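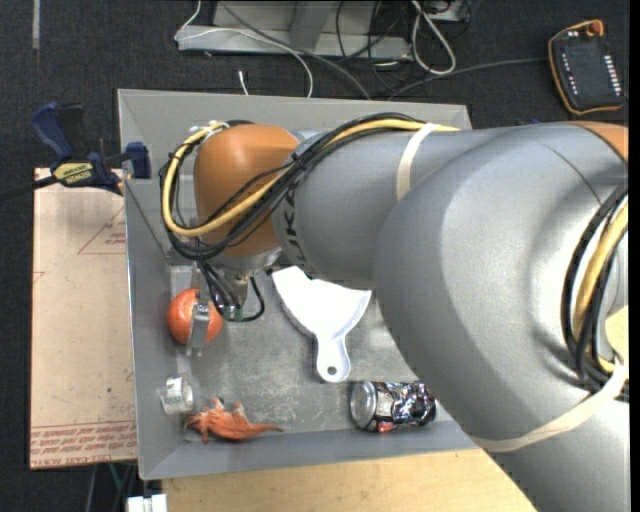
How a Robot Learns to Grab Stuff It Has Never Seen

Hi! I'm Yaryna Maksymiv, and I spend most of my week with a robot arm and a bin of odds and ends. I love it. My desk is a mess and my bin is worse, and the bin is supposed to be that way.

The question we're working on at Trernance sounds really easy: can a robot pick up a thing it has never met before? You do this all day long. Somebody hands you a weird new toy and your fingers just know what to do. A robot's fingers don't know anything until it has had a lot (a LOT) of practice.

What goes in the bin

We want things that are different from each other. A ball is round and wants to roll away. A drink can on its side rolls too, but only in two directions. A dustpan is wide and flat with a handle, so there are good places to hold it and terrible ones. Tape has a hole in the middle. And then there's the little orange lizard (or dinosaur, we argue about this), with bumpy skin, stubby legs and a skinny tail. I named it Ledesma.

How the practice works

We call one turn a "try." In a try, the robot looks at the bin, picks a spot, moves its fingers there, squeezes, and lifts. If something comes up with it, the computer writes down a yes. If the fingers come up with nothing, it writes down a no. The noes are super useful! A computer that only ever saw yeses would think every spot was a great spot.

Then the computer goes back over all those yeses and noes and hunts for patterns, like "squeezing across the middle of a can works better than poking at the end." We never type that rule in. It comes out of the tries.

The test

For our big test in February we used 9 objects the robot had never practiced with, and we gave it 492 tries. It got 384 of them! That's a bit more than three out of every four. I did a small dance.

What about the misses? Lots of them were with flat things, because it's hard to get a finger underneath. A few times it grabbed two things at once, and we had to decide if that counted. (We said no. Ledesma was one of the two things, so I was a little sad.)

Try it at home

Put 4 different things in a box. Now pick each one up using only your thumb and one finger, and write down yes or no every time. Then do it again with your eyes closed, and see which things got harder. My brother had the most trouble with a spoon.

Next Friday we start on squishy things. I'm bringing a sponge.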